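Household and shop-floor robots

We use cookies to remember your reading preferences and to see which articles are useful. By continuing to browse you agree to this. Accept | Manage settings

Household and shop-floor robots are machines meant to take over the everyday physical chores of homes, workshops and small stores, such as clearing a counter, folding towels, sorting returned parts or wiping down a bench at closing time. People have wanted them for a very long while, and the question most readers bring to a page like this one is a simple one: can they do the work yet? The short answer is that some of them can do some of it, slowly, in places that have been arranged to suit them, and that the longer answer is a good deal more interesting.

Background

Factories have had robot arms for decades, and very good ones, but a factory arm usually lives a sheltered life. The part it needs comes to the same spot every time, the lighting doesn't change, and the people who walk past know to stay clear. A kitchen is a much harder place to work, even a tidy kitchen. Mugs move. Dish towels never land the same way twice. Somebody leaves a phone charger on the counter, and a machine that was doing beautifully a moment ago has to decide whether the cord is something to pick up, something to go around or something it can safely ignore.

The robots that have done best at home so far are the ones with a single job and no hands at all, chiefly vacuums and lawn mowers. They get by because the floor and the lawn are flat, and because a missed patch can be caught on the next pass. Once a chore calls for picking something up, the trouble begins (and nearly every chore does, when you sit down and make a list of them).

Clearing and wiping surfaces

Clearing a surface sounds like the humblest job in the house, and for that reason it is a favorite among people who test these machines. It asks for several skills at once. The robot must tell the surface apart from what is sitting on it, notice small things like crumbs, take hold of larger things without shoving them over the side, and keep track of where its own fingers are the whole time.

Many arms carry a small camera close to the gripper, which gives a fine near view of whatever is being reached for but has its own drawbacks. The arm can throw a shadow over the very spot it is studying. A plain tabletop with no grain or pattern gives the software little to measure against, and a shiny white object may catch the light so strongly that its edge is hard to place.

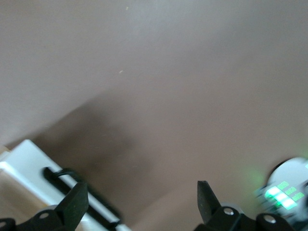

Handles and straps are a subject all their own. A person picking up a carrying case finds the handle by feel and hardly thinks about it, while a two-fingered gripper needs to come in at a workable angle, close on something narrow, and then cope with the weight swinging as it lifts. Boxy things without handles can be just as awkward if they are wider than the fingers will open. A good many test teams end up teaching the robot to slide an object toward an edge first and pinch it there, much as you or I might do with a thin book.

The Wostthorpe trials

One of the friendlier accounts of such work comes from Wostthorpe, where a small repair shop called Correa let a test arm named Nolus share its benches for a season. Elvira Tamayo, who led the trials, set the arm 17 different chores, from putting tools back in a tray to wiping the bench, and ran each of them 100 times under ordinary shop conditions. She was careful to let the regular staff go on working as they always had, so that nothing was lined up neatly for the robot's benefit.

Her report, dated December 10, 2021, rated only two of the chores as ready to be left alone: moving empty trays and pressing a row of test buttons. Wiping came close. The arm wiped perfectly well where it wiped, but it tended to leave a strip beside any object it had decided not to move. Putting away cables did poorly and was dropped from the later rounds, to the relief of everyone who had been untangling them.

Lợi Bạch, who kept the shop's log, wrote down every occasion on which a person had to step in, and reached 674 entries by the end. Most were tiny matters, a nudge here or a restart there. Bạch's view was that the nudges mattered more than the outright failures, as a helper who needs watching takes up the time of the one doing the watching. A similar trial was later planned for a laundry in Flandcombe, with folding as the main task.

Outlook

Opinions differ on how soon a general helper might be had for an ordinary home. Hopeful writers point to how much better machines have become at recognizing objects they haven't met before. More cautious ones answer that recognizing a wet sponge and wringing it out are separate accomplishments, and that the second has moved along much more slowly. Price, noise and safety around small children and pets all come into it too, and so does the plain matter of where in a small apartment one would keep the thing when it isn't working.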